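Pavstead changes grout rules for rented bathrooms

June 1, 2018

Landlords in Pavstead must reseal tiled bathroom walls every three years under revised housing standards published by the district council. The previous interval was five years. The rule covers grout joints within two metres of a bath or shower and takes effect in November.

Inspectors found damp behind tiling in 20 of 85 flats checked in the Skalholm estate. Housing officer Ghazal Daneshvar said most of the failures were at internal corners, where rigid grout had cracked.
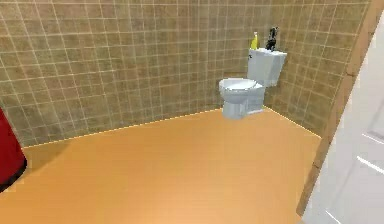
Who pays for the work? The landlord does, and the cost cannot be added to the service charge.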